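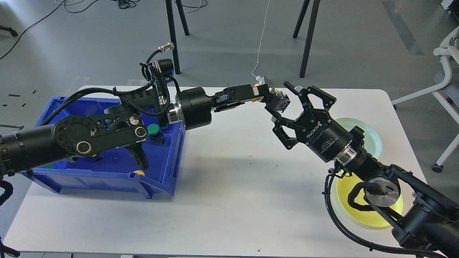
Two black robotic arms over a white tabletop.

How to Clean a White Table and Keep It White

I love a white table. It bounces light around a dull room, it makes small parts and loose threads easy to find, and it goes with everything. It also shows every coffee ring, pencil smudge and scuff you will ever put on it, and plenty of people give up and throw a cloth over the thing. Please don't! Almost every mark will come off with what you already have under the sink, as long as you go gently and in the right order.

I've been looking after white tables for years, first at home and then at the shared workshop in Istham, where they get glue, ink, bike grease and soup on them, sometimes in one afternoon. This page is the method I use, plus the mistakes that taught it to me.

Find out what your top is made of

Do this first, since the wrong cleaner can do more harm than the stain. Look at the underside and the edges. A laminate top usually has a thin band glued along the side, and often a brownish or speckled board underneath. A painted wood top feels slightly soft or draggy under a fingernail, and you can often find a brush mark or a chip somewhere near a leg. Solid surface tops are the same color all the way through. Powder-coated metal is cold to the touch and rings when you knock on it.

If you can't tell, treat it as painted wood. Everything that's safe for paint is safe for the others.

What you need

Dish soap, the plain kind
Warm water in a bucket or big bowl
Soft cotton cloths (old T-shirts are wonderful)
Baking soda
Rubbing alcohol
A white vinyl eraser
A plastic scraper or an expired library card
A soft toothbrush for the edges

Skip the green scouring pads. They take the mark off beautifully and leave a dull patch that grabs dirt forever after. The white foam "magic" type of sponge is a very fine abrasive too, so save it for stubborn spots on laminate and keep it away from anything glossy you care about.

The everyday wipe

Clear the part you're cleaning and brush off the crumbs and grit with a dry cloth. I know it's tempting to go straight in with the wet one, but grit under a wet cloth is sandpaper.

Put a small squirt of dish soap in the warm water. Dip a cloth, wring it until it barely drips, and wipe in long overlapping strokes from the far side toward you. Rinse the cloth often. Then go over the whole thing with clean water, and dry it with a fresh cloth. Drying is the part people skip, and it makes such a difference! Most of the gray film you see on old white tables is soap that was never rinsed off.

That's all most tables want. I do ours at the end of the day, and with two people on it the big one is finished before the kettle boils.

Marks, one by one

Coffee and tea. Mix baking soda with a little water until it looks like toothpaste. Spread it over the ring, leave it for 3 minutes, then rub lightly with a damp cloth and rinse. A really old ring may want a second round. On glossy paint, let the paste do its work by sitting there and hardly rub at all.

Pencil. Use the vinyl eraser, dry. It's very satisfying. Pink erasers can leave a pink smear, so stick to white.

Ballpoint and marker. Rubbing alcohol on a corner of cloth. Dab, turn to a clean bit of cloth, dab again. If you rub, you'll spread a small blue line into a large blue cloud (ask me how I know). On painted wood, test under the table first, because alcohol softens some paints.

Permanent marker on laminate. There's a fun trick where you scribble over the mark with a dry-erase marker and wipe both off together. It works best on fresh marks. Follow with alcohol.

Black scuffs. These come from rubber feet, shoe soles, laptop cases and anything else dark that gets dragged along. Try the eraser first, then baking soda paste on a fingertip.

Grease. A drop of undiluted dish soap, worked in with your finger, then a warm wet cloth. For bike grease, sprinkle on a bit of baking soda first and let it soak up what it can.

White glue. Lay a warm wet cloth over it and go have a coffee. It will turn cloudy and soft, and you can slide it off with the plastic card.

Super glue. Work slowly. Acetone lifts it from many laminates but will eat straight through paint and can ruin plastics, so I only use it as a last resort, on a cotton swab, with the window open. On paint I leave the blob alone and scrape off whatever stands proud with the card.

Sticker residue. Cooking oil! Rub a little in, wait, roll the gunk off with your thumb, then wash with soapy water to get rid of the oil.

Heat marks. On lacquered or painted wood, a cloudy ring is often moisture trapped in the finish. Leave it alone for a day in a warm room and see how much it fades. A brown mark is a scorch, and no cleaner will fix that one.

Never mix cleaners, by the way. Bleach with ammonia or with vinegar gives off fumes that can really hurt you, and you don't need any of them for this job.

The edges and the underside

Get down low and look along the side of the table with a lamp behind it. You'll be amazed at what's there. Hands rest on the front edge all day and build up a yellowish band that you stop noticing. Run the toothbrush along it with soapy water, wipe it, dry it. If the edge banding has started to lift, keep the water well away, let it dry completely, and press it back down with contact adhesive and some masking tape to hold it overnight.

My friend Omolara Ugwu bought a secondhand table in April that she was ready to repaint. It was the color of weak tea. We did the top and the edges with plain soap and water, changed the bucket more often than I'd like to admit, and it came up so bright that she returned the paint and spent the money on a lamp.

When it's yellow all over

Even yellowing that doesn't budge with soap is usually one of two things. If the table has lived in a smoker's house or near a stove, it's a film, and repeated washing will shift it. If it has stood in a sunny window, the finish itself has changed. Lift something that has been sitting there a long time and compare. A clean white shape underneath means sun, and then you're looking at paint or a new top.

Repainting a laminate top is a weekend project. Sand lightly to take off the shine, wipe off every speck of dust, use a bonding primer, and put on thin coats with a foam roller. Wait as long as the can tells you before you put anything heavy on it. I put a plant pot back too early on my first one, and there's a perfect circle in it to this day.

Keeping it white

Put felt or clear silicone pads under anything that stays on the table. Check them now and then, because a pad with grit stuck in it will scratch.

Lift things instead of sliding them.

Watch out for dark rubber feet. Some kinds of rubber react with a pale finish and leave a yellow or brown stain that goes right down into it, and I have never found anything that takes it out. A scrap of cork or a coaster between the two solves it.

Keep newspaper off a damp table. Same for cheap dyed napkins.

Use a cutting mat. Knife lines fill up with dirt and turn into fine gray hairs all over the top.

For bigger jobs like dyeing or spray painting, roll out some freezer paper, shiny side down, and tape it underneath the edge where the tape won't pull at the finish.

A few things readers asked

Can I use vinegar? On laminate, yes, well diluted. I don't bother, as soap does the same work. Keep it off stone.

Does car wax help? Seraina Widmer wrote in to say she waxes her painted desk and that ink wipes right off. I tried it on a side table and she's right, it's great, though papers do slide around on it.

What about toothpaste? The plain white paste kind is a mild abrasive much like baking soda, only harder to rinse away. Gel does nothing.

My table has a texture and the dirt sits in it. Soapy water, soft toothbrush, small circles, and blot it with a dry towel instead of wiping, so that the dirty water lifts out. Do a patch the size of a dinner plate at a time. It's slow, so put on some music!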